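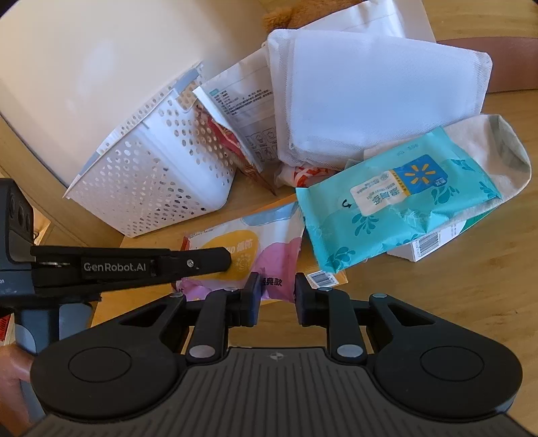
Gadberg Tidy Set

Read me first

Gadberg Tidy Set is a collection of recordings of people sorting mixed household goods on a table. The goods are the kind that come back to a returns room: packets, bags, baskets, wipes, wrappers, boxes with barcodes. A worker holds a gripper in the hand and does the sorting with it. The recordings are used to train the sorting arm at the Dillow returns room.

This file is kept by Tülin Polat. Please write to her before you change anything in it.

Why we made it

At Dillow, sorting of returned goods was done only by hand. The arm from Soylu was bought for the hard plastic boxes, and it did this well. Soft things were a different matter. A folded fabric bag or a pack of wipes has no fixed shape, and the arm often closed its fingers on air. We decided to record the people who already know how to pick up such things.

Who did the recording

Six workers from the returns room. All of them were paid their normal wage for the hours, and recording was counted as work time, not as a favour. Each one signed a form in the language of their choice. Two workers said no at the beginning, and their shifts were not changed for it.

A session is 40 minutes, then a break. In the first month we had sessions of 60 minutes, but people told us the wrist gets tired from the weight, so we made them shorter.

What is in a recording

Video from the gripper
Opening of the fingers over time
A short note by the worker, if they wanted to write one
The task name (clear the table, sort by material, fill the basket)

Worker names are not in the files. Arms and hands can be seen in the video, and sometimes the arm of a colleague at the other side of the table. Faces are blurred by us where they appear. If you find one we have missed, please tell us and do not share the file.

What changed in the room

I am asked this often, so I write it here. The arm now takes the boxes and part of the soft packets. The people at the tables do the checking, the torn packages, and everything the arm puts aside. Nobody lost their place because of the arm, but the evening shift is smaller than before, as two people who left in January were not replaced. I think a reader of this card should know it.

The work is also more quiet, and not everybody likes that. Krešimir Petek, who represents the workers at the tables, asked that the arm stops during the lunch break so that people can talk without the noise of the pump. This was accepted. He also asked that the recordings are never used to measure the speed of a person. This is now a condition of the licence, see below.

Known problems

Printed text on the packages is in several languages. Do not expect labels in English only.
Light-coloured goods on the light table are hard to separate in some videos.
Left-handed workers are few in the set.
The notes by workers are not corrected for spelling. Please leave them as they are.

Licence

Free for research. You may not use the set to rate, compare or identify workers. Commercial use must be agreed with Kollen, the owner of the returns room.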